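Notebook, bench 2, adhesives and coatings
February, started 8:40 a.m.

Carrying on with the water-based varnish for the Rarnier order. Last entry ended with the second batch haziness still open, so that comes first.

Haze on batch 2

Pulled the retained jar and drew down two fresh films on glass, one straight from the jar and one after straining through the fine paper filter. Both dried with the same milky look along the thick end. Straining made no difference, so I'm dropping the idea that it was undissolved thickener.

Made a small remix with the defoamer cut in half. The film from that one is clearer at the thick end, though not as clear as batch 1. It also has a few pinholes, which I expected. The supplier sheet from Unilen gives a range for the defoamer and we were at the top of it. I think whoever scaled the recipe used the figure from the old resin. The old resin foamed much worse.

To do: try three quarters of the original amount and add it before the thickener goes in. In batch 1 it went in early. In batch 2 it went in last, according to the batch card, and the mixer was already turned down by then. That may be the whole problem.

Viscosity

Flow cup readings are drifting up in storage. The jar that sat by the window is worse than the one in the cabinet. I don't want to read much into it because the lid on the window jar was not seated right and there was a skin around the rim. Threw the skin out, stirred, let it stand, read it again. Still thicker than the cabinet jar.

Keep both jars in the cabinet from now on, please. If you take one out for a drawdown, put it back and initial the card.

Scale

The small scale was reading high this morning. Checked it with the check weight set, then leveled it (the bubble was well off to one side) and it came back to where it should be. Anything weighed on it since the bench was moved is suspect. That covers the defoamer remix above, so I'll repeat it before I put numbers in the report. The large scale is fine.

11:15 a.m.

Water spots

Set out the cured panels from the Hanau oak and put wet cotton pads on them under watch glasses. 30 minutes on the first set, then pads off, blotted, left alone. Faint ring on panel C, nothing on A or B. C is the one with the thin topcoat, and I could feel the grain through it before the test. Ring was still there at lunch. Will look again tomorrow before calling it a fail.

Second set gets the longer soak. Started it after lunch with fresh pads. Panels are on the rack under the window, labeled on the back in pencil. Leave them be.

Stock

Drum count is off against the sheet again. The sheet says 236 liters of the base resin and the dip stick says less. Part of the difference is the two pails that went over to the Limsakul samples and never got written down. I wrote them in. The rest I can't account for, and I'd like somebody to dip it a second time with the drum standing level.

The invoice for the glass plates came in at 1,719, with the freight on it. Filed in the blue binder. We should go back to ordering the smaller plates, the big ones chip at the corners and we only ever use the middle.
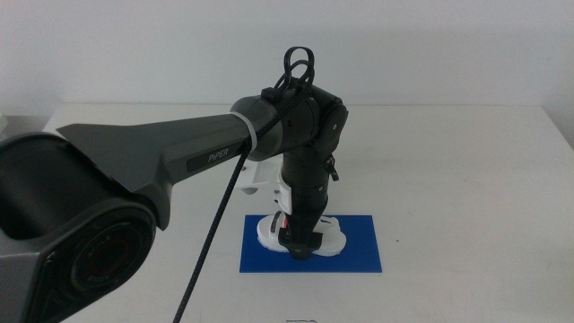

3:50 p.m.

Brush-outs

Brushed the strained sample of batch 2 onto sealed pine, one coat, with the two-inch synthetic. Levels well. Brush marks were gone in a few minutes except where I went back over a dry edge, and that was my doing. Haze does not show on the pine at all. It would show on anything dark, so walnut next, and the black card if there is any left.

Left to do

Repeat the half-defoamer remix with the leveled scale.
Three-quarter remix, defoamer in early.
Read panel C, pull the long-soak pads.
Walnut brush-out.
Ask Unilen whether the defoamer range on their sheet was set with this resin or the old one.
New paper filters, we are down to the last sleeve.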